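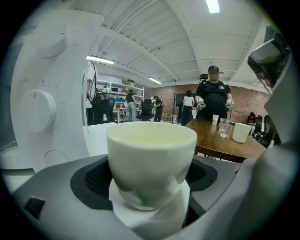 A white cup beside the appliance with the big dial, in the brick-walled room at Plimmont.

Your questions about the shared kitchen corner

Welcome, and do put the kettle on while you read! These are the things people ask us most often when they first take a desk at Plimmont, and if yours isn't covered, Tadeusz Pietrzak is usually somewhere near the front door until five.

Do I need to bring my own cup?
You're very welcome to, and plenty of people do, but there are always cups and glasses to borrow. Please rinse whatever you've used and put it back on the wooden table, so the next person doesn't have to go hunting round the desks for it.

What can I heat up in the microwave?
Soup, leftovers, porridge, last night's curry, all fine. Use a bowl with a bit of room at the top and cover it loosely. Most soups want about 2 minutes, then a good stir and a little longer if the middle is still cold. The door drops down towards you when it opens, so stand back a touch and keep the counter in front of it clear.
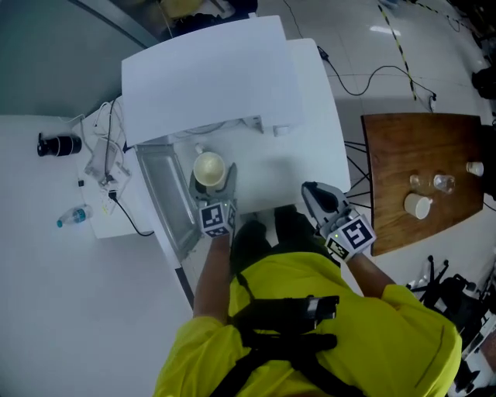 Can I plug in my own toaster or kettle?
We'd sooner you didn't, lovely as your toaster may be. Have a word with Remo De Luca first, and he'll find you a suitable socket. Drinks need to stay well away from the power strip too, please, even bottles with the lid on.

Who does the cleaning?
All of us, a little at a time. Wipe up your own splashes, and on Friday afternoon we spend 10 minutes together giving the white counters a proper going-over with warm soapy water.
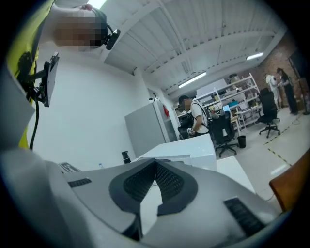
Glossy tops do show every ring and smear, so a dry cloth afterwards makes a real difference, and it's rather a nice way to finish the week with a chat.

Something got broken. What now?
Please don't worry, it happens to everybody. Wrap the pieces in newspaper, sweep the floor well and leave a note for Tadeusz so he can pick up a replacement.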